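Culling the trade show catalogues

The shelf above my desk is 80 cm wide and has been full since June. Most of the load is printed matter from trade shows: visitor guides, exhibitor directories, hall maps, seminar programs and the loose brochures that get pushed into the bag at the door. I work in classroom furniture supply, so the shows are mostly education ones, and the books come home in English, Chinese or both.

I finally sorted the lot. These notes are mainly for my own reference next time.

Working order

I took everything down and made stacks on the floor by type, ignoring date and language. Sorting by date first is what I tried last time, and it fell apart because a fair share of the brochures carry no date at all. Type is quick to judge from the cover or the first few pages.

The stacks were directories, maps and programs, single-company brochures, and paper with my own writing on it. The last one takes priority over the others. If a Varkgate price list has measurements pencilled in the margin, it goes with the notes.

Single-company brochures

Nearly all of these went into recycling. A brochure is superseded as soon as the next one is printed, and the current version is normally on the supplier's site. I kept 3: the Sevedetti stacking chair sheets, which have the leg spacing drawn to scale, and two from Hsueh with colour chips glued in. Glued chips can't go in the paper bin anyway. Spiral bindings have to come off first, and the quickest method is to straighten the crimped end with pliers and wind the coil out in one go.

Maps and programs

A seminar program is finished once the seminars are over. I checked each for notes and dropped the rest. Fold-out hall maps went the same way, with one exception. If the map is bound into the directory, I leave it where it is. Cutting it out weakens the spine, and the booth numbers in the list are no use without it.

Directories

These are the heaviest items and the ones I go back to. A directory gives the company name, the booth and, in the better ones, a contact and a product category. When a supplier changes its trading name, an old printed listing is often the fastest way to trace it. Search engines do poorly with this, particularly across two languages.

The rule I settled on is one directory per show, the latest, plus any older one with tabs or writing in it. Thickness is not a factor. That left 8 books out of a stack about as tall as a kitchen stool.

Mio Fujimoto, who shares the office and reads Chinese far better than I do, suggested tabbing each book at the point where the exhibitor list begins. The front matter can run to dozens of pages of welcome letters and sponsor ads, and I was flicking through it every time. For the Chinese books the heading to look for is 展商名录, exhibitor directory. I now put a yellow tab there and a blue one on the floor plan, both on the outer edge, with the show name written on the yellow one in pencil. Pen smears on the glossy tabs.

In the education exhibition book the two are easy to find together. The booth layout is on one side of the fold, and the heading is on the other in heavy black type, on a page that is otherwise mostly blank. One tab would do for both, but I used two for consistency.
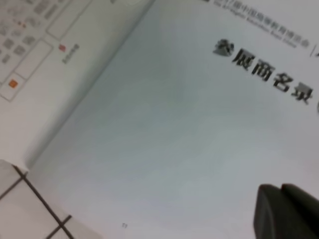

Storage

The kept books stand upright in two magazine files from Zorkolside, spines out, tallest at the left. Each file takes 10 cm of shelf. Brochures with chips lie flat in the drawer underneath so the glue doesn't creep. Handwritten notes are in a plastic sleeve at the front of the first file, still to be scanned.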